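Home Help Board > Ask the Neighbors

How do you arrange a shelf riser so it doesn't look like a yard sale?

Posted by Sumaiya Mollah
2 followers, 103 views

Hi all! I've got a little white metal riser, the kind with the cutouts punched through the top, and I've been trying to make a nice display with it on a butcher-block top for a craft table in March. I'm selling mostly glass and small decor, and my table space is tiny, so the riser seemed like the smart way to get a second level out of it. Except now everything looks jumbled and I can't work out why.

My lamps are up on the riser, both black with domed bases, and there's a big silver paint can back in the corner up there too (it has an orange label, and I kind of love it, don't make me get rid of it). The small stuff is down on the wood: a tin can with a pull-tab sort of lid and a white label, a clear glass candle holder with a ribbed bell-shaped bottom, and a dark ceramic vase off to the left. I bought the riser from Skadard and it's sturdy enough, so weight isn't my worry. My sister says take half of it away. I don't want to take half of it away!

Do tall things go up or down? And does clear glass just vanish on wood no matter what you do? 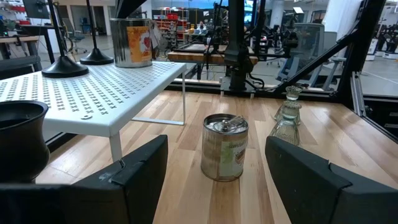

Filed under: DISPLAYS & SMALL SPACES

A bit more info, since I know somebody will ask. I can't hang anything, I can't bring a backdrop, and I have about 53 inches of width to work with. Height is up to me as long as nothing is tippy. I'd like to keep the lamps and the riser whatever happens, the rest can move.

Toshio Nakajima
Replied in the morning, 395 helpful votes on this board

Your lamps are the problem, I think. You've taken your tallest things and stood them on your tallest surface, so the eye goes straight up the poles and never comes back down to the glass. Put the lamps on the tabletop, behind the riser, and let them rise up in back of it. Then the riser is free for the things you want people to pick up.

And yes, clear glass gets lost on wood if it's down low with darker things near it. Mine did the same until I moved it up onto white. Two lidded jars on a riser look great, and you can prop a small card against one of them. Leave a real gap between the jars, more than feels right. I'd use the front of the table for one piece with color and leave plenty of bare wood next to it. If you've got any tinted glass, that's the spot for it.

As for the paint can, keep it, but I'd try it on the floor beside the table with your wrapping paper rolls standing next to it. It's a big shiny thing with a loud label and it will win against a candle holder every time.

Rizwan Ranasinghe
Replied in the afternoon

just put less stuff on it. your sister is right

Seema Dhillon
Replied in the evening

I'm with Toshio on most of this (sorry, Rizwan, she said she wasn't going to!). I had a go at a very similar setup, with jars up on a small white table and a pink candle holder out in front on the wood, and I was so pleased with it. The pink one is ribbed and hourglass shaped, and it holds its own down there without any help. Black lamps go behind.
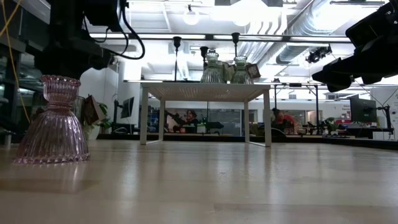
Pink glass in front, lidded jars and brown cards on the little white table

Couple of things I'd add. Wipe the glass after you've placed it, holding it by the base, or you'll be chasing thumbprints all day. I use a Mosov cloth but an old T-shirt does fine. If your cards won't stay up, a dab of removable putty behind the bottom edge does it. And do crouch down and look at the table from low down before you decide you're done, because kids and people in chairs see it from there and the underside of a riser can look pretty messy.

I disagree about the paint can on the floor, somebody will kick it. I'd tuck it at one end of the table and put the dark vase at the other so they sort of balance. Try it both ways and post a picture, I want to see where the tin ends up!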